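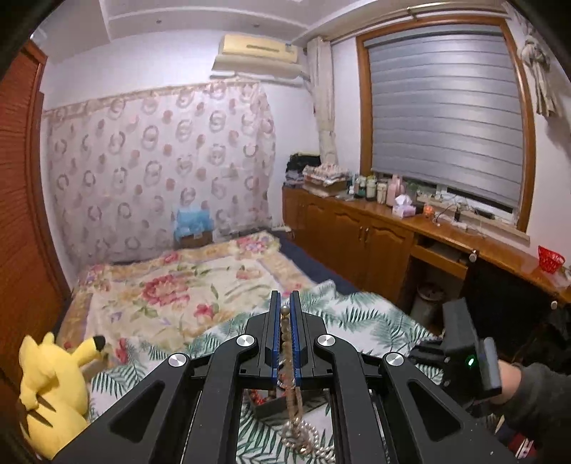
Foltow Bead Cord, waxed, 82 m spool

Back in stock. Black, sand, rust, bottle green. No white till November, sorry, the mill is behind.

What it is: twisted polyester cord with a light wax finish. For stringing, knotting between beads, macrame bracelets, tassels. Same cord we've sold since the Flakberg shop days, only the spool has changed (the old cardboard ones crushed in the mail).

Spool: 82 m
Ply: 3
Finish: light wax, a bit tacky at first, wears off with handling
Wash: cool water, no bleach, dry flat
Ends: melt with a lighter or thread zapper, or glue
Ships from: Flindstead

Will it fit my beads?
Most metal and glass beads yes. Small freshwater pearls usually no, the holes are drilled too fine, get the Riviere silk instead. If your not sure send us one bead in an envelope and Guadalupe will try it and mail it back. Cheap plated beads sometimes have a sharp rim at the hole, run a bead reamer through first or the cord frays. Any cord frays on those, not just ours.

Necklaces
Cut it longer than you think. For a long strand with no clasp, finished length plus a hand span each end. Knotted between every bead, double it at least. Keep the knots snug but leave a tiny bit of slack overall, a strand pulled tight goes stiff and won't hang right.

Restringing old pieces
Lay the beads out in order on a towel before you cut anything. Take a phone photo too. Old thread goes all at once when it goes. Wipe the beads with a barely damp cloth and let them dry overnight before they go back on. Don't soak wood or seed beads.

Colors
Rust is browner in person than on most screens. Sand goes with gold tones, black hides best in dark mixes. Dye lots vary so order enough for the whole job in one go. We can't match a lot later on.

Wholesale
Cartons of 290 spools, one color per carton. No mixed cartons at this price. Write to Hugo Picard at the Flindstead office with your tax number, he sends the price sheet. Allow 3 weeks on cartons.

Returns
Unopened spools, any time. Opened spools only if there's a fault, a knot or a splice in the cord, that sort of thing. Send a foot or so of the bad part with the order slip.

From customers

"Used it for all my long strands this year. Wax is less gunky then the old batch." Mireille Pons

"Good cord. Wish the green was darker." Aleksi Mustonen

Also see: Riviere silk on cards, bead reamers, flat-nose pliers, spare spool caps

Page updated Oct 13, 2019. Prices in the cart are the right ones, ignore the printed catalog.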